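Section 2: Your first shift with the folder station

Welcome to the part everyone at Hernley has been asking about! The Bako arm now takes over the page turning and folder handling that used to eat up our mornings in records. You still decide what gets filed and where - the arm does the repetitive lifting.

Before you start

1. Sign in on the Isteck panel with your own badge. Shared logins are gone as of Fri 28 August.
2. Wipe the tabletop with a dry cloth.
3. Check the finger pads for dust or bits of tape.

Running a folder

4. Lay one folder flat, open, with the sleeves facing up.
5. Step back behind the floor line and press Ready.
6. Watch the first page all the way through. If the pads pinch two sleeves together, press Hold and separate them by hand.
7. When the light turns green, take the folder away and log it under your name.

Note: Stitched covers and soft plastic sleeves need the Gentle grip setting. Chi-keung Chang saved it as preset 2, and it works beautifully on the older binders.

Caution: Keep fingers, lanyards and sleeves away from the pads while the arm is moving. Hold pauses the arm but leaves it powered. Use the red stop button before reaching in for anything stuck.

What changes for you

The morning crew now rotates between the station and the index desk every 35 minutes. Index work was always the interesting part of this job, and there is finally time to do it well - we had a backlog of 1,119 folders in January. Branwen Price keeps the rotation sheet, so see her about swaps. 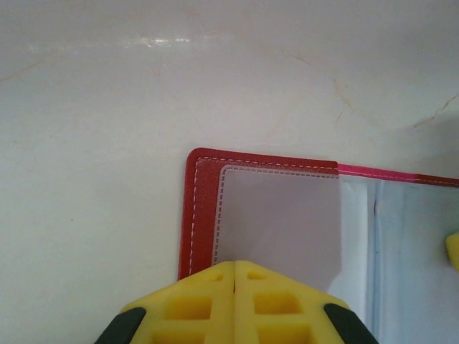

Who do I tell if the arm keeps dropping pages?
Tell your shift lead and write the folder number in the station log. After a second drop on the same folder, finish that one by hand.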